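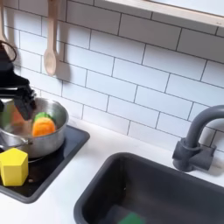
Wakana Okabe thinks I should put away every play kitchen thing that isn't food, and her exact reasoning was that a block in the kitchen is a block that's going to end up in the soup. I've been chewing on that all week and I'm still not sold, so I'm asking you all.

We have a play kitchen for my two kids (the little one is almost 2, the big one just started school) with a white counter, a black stovetop panel and white subway tile behind it. I love it. They love it. What I don't love is that the stove is where everything lands. The steel saucepan has a toy carrot in it, fine, that's where a carrot belongs! But then there's a yellow wooden block parked on the stovetop right in front of the pot, and it's been some version of that every day since April. I put the blocks back in the block bin, I turn around, and there's a block on the stove again.

So do I separate the food and the blocks for good, like in different rooms, or do I give up and let them cook with blocks? I'd also love to hear what people do about pots. We use a real steel one from our own kitchen because the plastic set cracked, and my mother-in-law says it's too heavy and too loud. She's right about loud.

And before anyone suggests it, I did try picture labels on the bins. The little one peeled them off and fed them to the dog (the dog is okay).

Posted by Noemi Amato
Dec 24, 2024

Fumiko Ebihara

Let them cook with blocks! I ran a playroom out of my house for years and I fought this exact fight for the first one, and I wish I had that time back. A yellow block is cheese, or butter, or cornbread, or whatever you're having. Mine went through a long stretch where every block was "hot potato" and you had to blow on it before you were allowed to touch it, and it was the best game we ever had in that room.

What helped me was making a few blocks live in the kitchen on purpose. I pulled a dozen or so out of the big set, picked the chunky ones in food colors, and gave them their own bowl on the counter. The rest stayed in the block bin at the other end of the room. After that I stopped caring which bowl things came back to as long as it was one of the kitchen ones, and cleanup got a whole lot shorter. Also your bins might be too deep. If a kid has to dump the bin to find the carrot, then the whole bin is on the floor, and you can't really be mad at them for it. I switched to shallow trays and never went back.

On the pot, I'm with you, real steel all the way. I'd go small, though. A little saucepan with one handle is plenty, and skip the glass lid. Ours came from a thrift store and the noise problem went away when I put a folded dish towel on the shelf where the pots get put back, because the banging in our house was almost all put-away banging. They'll still stir with a metal spoon if they find one, so hide the metal spoons and leave a wooden one out.

The labels thing made me laugh. Mine ate a sticker off a banana once and was very proud.

Santeri Mäkelä

Separate rooms. Ours get mixed and then the castle is missing pieces and somebody cries.

Yasuo Sakamoto

I'm kind of between the other two. We do it by time of day. Anything goes while they're playing, and then before dinner we "close the restaurant" and everybody takes a tray around and picks up. My older one does the food and the younger one does the blocks, and they're weirdly strict with each other about it. It takes us about 12 minutes when they're in a good mood. When they're in a bad mood I do it myself after bedtime and eat a cookie.

One more thing for the stovetop itself. Dark surfaces show every speck, and I used to go over ours with a glass cleaner until it got streaky, so now I just use a damp cloth and dry it with an old T-shirt. Wooden blocks and wooden food get the same damp cloth. Please don't soak them, I ruined a very nice wooden pear that way and I still hear about it.

Your mother-in-law might like the dish towel idea, by the way. I'm stealing it for our shelf tonight.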